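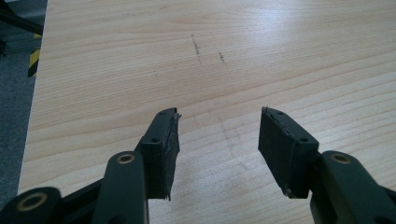
I've had a bare wood table for most of my grown-up life, and I've done nearly everything to it that you're told not to do. I've put a hot casserole on it, I've left a wet flower pot on it for a whole weekend away, and I once cut a length of ribbon with a craft knife and no mat (yes, I know). So this page is all the things I've picked up about looking after a pale wooden tabletop, mostly by getting it wrong first. Pale wood is lovely because it makes a dark kitchen feel lighter, but it does show things up. Two short dark marks like the ones near the middle there, one a thin dotted streak and the other more of a faint smudge, would hardly register on an old oak table, and on a light one your eye goes to them every time you sit down with a cup of tea.

First things first: find out what finish you've got

Before you put anything at all on a mark, drip a little water somewhere out of the way, on the underside or right by a leg. If it sits up in a bead, you've got varnish or lacquer. If it goes flat and slowly darkens the wood, you've got oil, wax or nothing much. My own table came from Wastell, a second-hand furniture place near us, and the label said "natural finish", which could have meant anything. It cost less than the delivery did! The water test said oil, and that's how I've treated it ever since.

Dark marks, gentlest thing first

I always start with a white pencil rubber. A plain one from the stationery drawer, and make sure it's clean, as a grubby one will just add to your troubles. Rub along the grain, blow the crumbs off, look again. You'd be amazed how many "stains" are really a scuff from a shoe, a belt buckle or the rubber foot of a chopping board, and those often lift in a minute or so.

If the rubber does nothing, go on to a barely damp cloth with one drop of washing-up liquid. Wring it out, then wring it out again. Wipe, go over it with plain water on a second cloth and dry it straight away with a tea towel.

After that I'd try bicarbonate of soda mixed to a paste with water, dabbed on with a fingertip. Don't leave it sitting there and don't scrub. It's slightly gritty and will dull a shiny finish, so on varnish I'd be very light-handed or skip it. And don't use it on oak, as it can darken the wood.

Pencil comes off with the rubber. Wax crayon I scrape with the edge of an old plastic card and then wipe with the soapy cloth. Biro is a pest. A cotton bud with a touch of surgical spirit will shift some of it on a varnished top, but it can take the finish off too, so try it underneath first. On bare wood biro soaks in and you may be looking at sandpaper.

Black spots that look a bit blue at the edges tend to be iron, from a wet tin or a forgotten pan. Those go deep. I've read plenty about oxalic acid and I've never had the nerve to use it indoors, so I can't help you there. I put a fruit bowl on mine.

White rings

These frighten people more than they should. A white ring is usually moisture caught in the finish, and quite a lot of them fade if you leave them alone for a day or two. If yours doesn't, lay a dry cotton cloth over it and pass a warm iron (no steam!) across for a few seconds at a time, lifting to look. Keep it moving. I've had three good results with this and one that made no difference whatsoever.

Sanding a small patch

Only on oiled or bare solid wood, please. Veneer is thinner than you think and once you're through it there's no going back. I use 240 grit wrapped round a cork block and always go with the grain, feathering out well past the mark so you don't end up with a little dish. Then vacuum, wipe, let it dry and oil the patch. It will look wrong for a week or two. Sanded wood is paler than what's round it, and it catches up in its own time, faster near a window.

If the mark's nowhere you look, leave it. I mean it. I've turned a tiny dot into a patch the size of a saucer and I regretted it every breakfast until about Christmas.

Oiling, the way I do it

Once in April and once when the clocks go back. The tin I use is Skumlow clear table oil, and the 1250 ml size has lasted me so long that I've had to prise the lid off with a screwdriver. Clear matters on pale wood, as linseed turns it yellow.

Clean the top the evening before and let it dry overnight. Put on a thin coat with a lint-free cloth (old pillowcase, cut up), wait for the time on the tin, then wipe off every bit you can. Sticky tables come from leaving too much on. I do mine after supper and we have toast on our laps in the morning.

Very important: spread the oily cloths out flat outdoors to dry, or soak them in water before they go in the bin. Scrunched up in a heap they can heat up and catch fire all by themselves.

Day to day

Cork mats from Strömberg, the plain round ones, 11 across two drawers and still never enough at Christmas. Felt pads under anything pottery. Crumbs off with a dry cloth before you wipe, or you're dragging grit about. A Juko oilcloth goes on for painting, pastry and small visitors, and comes off again the same evening so damp doesn't get trapped underneath.

And move the fruit bowl now and then. Wood changes colour in daylight, and mine had a perfect pale circle under it the first summer. I've shifted it along since, and the circle's nearly gone.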